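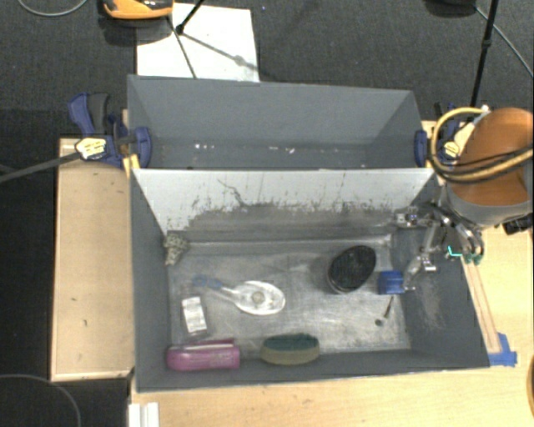
El cajón gris, sobre la mesa de madera clara.

Mabli Parri llegó a Draden un sábado de agosto, a las siete y media. Bleddyn Gwynne le había dejado la llave debajo de una maceta y una nota con tres palabras: empieza por el cajón.

Lo miró un rato sin tocar nada. Había una esponja ovalada, verde por arriba, y cerca un estuche rosa fuerte. También una tapa negra y redonda. Buscó con los ojos el recipiente de la tapa y no lo vio.

Sacó la libreta. Su madre guardaba las cosas por tamaño y su tía por color. Ella las apuntaba.

Escribió: esponja, estuche, tapa, cuchara de mango azul. Dudó con lo de la cuchara. Era transparente y tenía dentro una cosita redonda de color tostado. Puso: cuchara, con algo.

A las nueve llamó Bleddyn.

—¿Has tirado algo?
—Todavía no.
—La casa de Stiltamlow se vendió ayer. Lo que no quepa en el coche se queda.
—¿Y el estuche rosa?

Bleddyn tardó en contestar. Se oía una radio.

—Era de Rosser —dijo—. Ese guárdalo.

Mabli trazó una raya debajo de la palabra estuche. Luego fue a la cocina a buscar una bolsa y puso agua a calentar para el té.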